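Product Review: Dredevix Bamboo Cutting Board with Juice Groove
Published by the Ostanum Kitchen Equipment Review, Thursday, October 22, 2026

The Dredevix board is a rectangular bamboo cutting board with rounded corners and a shallow groove running along all four sides. It was purchased at retail for evaluation under our standard program for small household kitchens. The manufacturer had no part in the review and was not shown the text before publication.

Our reviewers used the board over a period of 2 months for bread, vegetables, cooked meats and citrus. Nearly 400 separate cutting tasks were logged. The surface took shallow knife marks in the first week and changed little after that. Onion odor remained after a single rinse and was removed with salt and half a lemon.

The groove holds the juice of one large tomato without overflow. It does not hold the liquid from a roast of ordinary size, and households that carve regularly should consider a deeper model such as the Abreu.

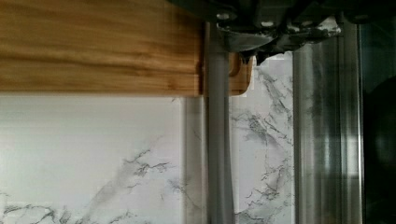
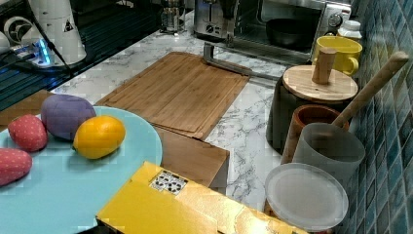
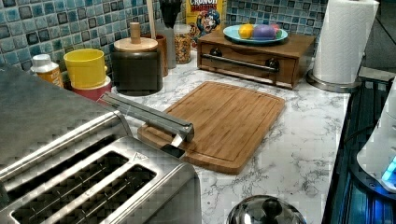
Kitchen counter with cutting board. The juice groove is visible in the second and third views.

Stability on a smooth countertop is adequate. The board is supplied without feet, and a damp cloth should be placed underneath during heavy chopping. Buyers with limited counter space are advised to measure first, as the board takes up a good share of the working area once a toaster and canisters are in place.

Care instructions are printed on the sleeve in small type. The board must be washed by hand and dried upright. We applied mineral oil every 100 tasks and found this sufficient. One sample left flat overnight on a wet counter developed a slight bow, which had largely gone by the following evening.

The Stustodska board, reviewed last December, is heavier and stays in place better, but it has no groove and is more difficult to lift with one hand.

Rating: Recommended for general use. Not recommended for carving.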